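Grutwood Scale Model Group
Minutes of the January meeting

Held in the upper room at Fenville, 7.30 pm to 9.15 pm
Chair: Craig Carnegie
Minutes: Lachlan MacLeish
Present: nine members. Apologies: two received.

1. Minutes of the previous meeting

Accepted with one correction. Under item 4, the base for the Drenia layout was recorded as 600 mm deep. The depth is 600 mm at the west end only and 457 mm at the east end, where it has to clear the door. The drawing was already correct.

2. Matters arising

2.1 The missing steel rule has been found in the drawer under the cutting bench. A replacement is no longer needed.

2.2 The Chair has spoken to the hall office about the radiator. It will be bled before the next meeting. Until then, glued parts should be stored on the inner wall, as parts left under the window in the autumn took two days to set and some had lifted at the corners.

2.3 The carrying crates have been relabelled. Crate 3 now holds the buildings for Kinnear and crate 5 the spare card.

3. Drenia layout: baseboards

Both boards are framed and the cross-members are in. The joint between them was checked with a straight edge and found to be level at the front and slightly high at the back. L. MacLeish to plane the rear member and recheck before the track bed goes down.

The overall length is 900 mm for each board. It was asked whether a third board could be added later. The Chair said that the end plates had been drilled to the same pattern for that purpose, but that no work on a third board should start until the first two were finished.

4. Drenia layout: buildings

4.1 General

The agreed method for the smaller buildings is a solid block for the body with a separate flat roof in white board. Blocks are to be squared before use. The top face matters most, as any rise in the middle will show as a rock in the roof. Members were reminded to test each block on the glass plate and to mark the underside in pencil once passed.

4.2 Roof sheets

There was a long discussion on overhang. The drawing gives the same overhang on all four sides. Two members felt that the rear overhang could be left off on buildings standing against the backscene. This was put to a vote and not carried. The drawing stands.

Roof sheets are to be cut with a new blade, in several light passes. Sheets with a crushed edge should go in the scrap box and not be trimmed down for smaller roofs, as the sizes then drift from the list.

4.3 Placing the roof

The method was confirmed as follows. The sheet is held level by its left and right portions and brought over the block. It is set down dry first and checked for overhang from the front and from one side. Pressure is kept light until the position is agreed. Glue is applied only after the dry check, in a thin line set in from the edge of the block, and the sheet is then put back to the same position.

It was noted that a sheet pressed on one side before the other will tip about the far edge of the block and shift. Both sides should be brought down together.

A dark work surface is to be used for this step. White board on the old pale bench top is hard to see against, and the overhang was misjudged on two of the first batch. The speckled blocks are easier to tell apart from the roof sheet than the plain ones and will be used up first. 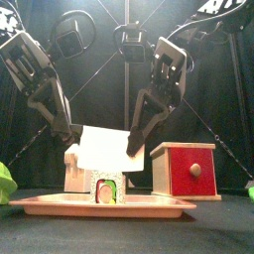
4.4 Weights and setting

Once glued, each roof is to be weighted evenly and left overnight. Small bags of sand were preferred to tins, as a tin leaves a ring on white board. C. Carnegie has cloth suitable for the bags and will bring it to the next meeting.

It was asked whether double-sided tape could replace glue for the roofs. A trial piece made last spring was passed round. The tape had held at the centre but the corners had lifted. Glue to be used throughout.

4.5 Finish

Roofs will be left white until all buildings are in place, then toned together. Grey wash samples were looked at under the room lights. The second sample was preferred, subject to a further look in daylight. No decision on the wall colour. The speckle on the blocks may show through a thin coat and a test is needed before paint is ordered.

5. Kinnear buildings

The buildings from the old Kinnear layout have been gone through. Most are sound. The goods shed has lost its chimney and one end wall is bowed. It was agreed to repair the chimney and leave the wall, which will face away from the viewer.

The question of whether the Kinnear buildings match Drenia in scale was raised again. They were measured against the drawing and are slightly small in the doors. They will be used at the rear of the east board only.

6. Materials and spending

White board: the present stock should cover the roofs on the west board. A further pack is to be ordered from the usual supplier, in the same thickness. Members are asked not to bring in odd sheets from home unless they have been measured, as the mixed stock caused steps between neighbouring roofs on Kinnear.

Blades: two packs to be ordered. Used blades go in the tin with the slot, not in the bin.

Glue: one bottle open, one sealed. The nozzle on the open bottle is to be cleared with a pin after use.

The group account stands at £512 before these purchases. The Chair is authorised to spend up to the amount agreed in the autumn without coming back to the meeting.

7. Room and storage

7.1 The bench lamps are to be switched off at the wall. One was left on after the last working evening.

7.2 The drying shelf is full. Finished work should be moved to the crates by whoever finished it. Anything unlabelled at the next meeting will be put in crate 6.

7.3 The lower cupboard door has dropped on its hinge and catches on the floor. Longer screws are needed. L. MacLeish to deal with it.

8. Open evening

The hall has asked if the group would show work in progress. It was agreed to show the west board with its buildings loose, and a side table with a block, a cut roof sheet and a finished building, so that visitors can see the order of work. No cutting will be done while visitors are in the room.

A short printed sheet will be prepared giving the scale, the length of the boards and the materials. C. Carnegie to draft.

9. Any other business

A request for a second glass plate was agreed in principle. An offcut from a picture framer would be suitable if the edges are ground.

It was suggested that working evenings start at 7 pm. Four in favour, four against, one not voting. The start time remains 7.30 pm.

10. Actions

L. MacLeish: plane rear cross-member on the east board and recheck the joint.
L. MacLeish: longer screws for cupboard door.
C. Carnegie: cloth for sand bags.
C. Carnegie: order white board and blades.
C. Carnegie: draft sheet for the open evening.
All: clear the drying shelf, pencil-mark blocks once tested.

Next meeting in the same room at 7.30 pm. Items for the agenda to L. MacLeish in writing.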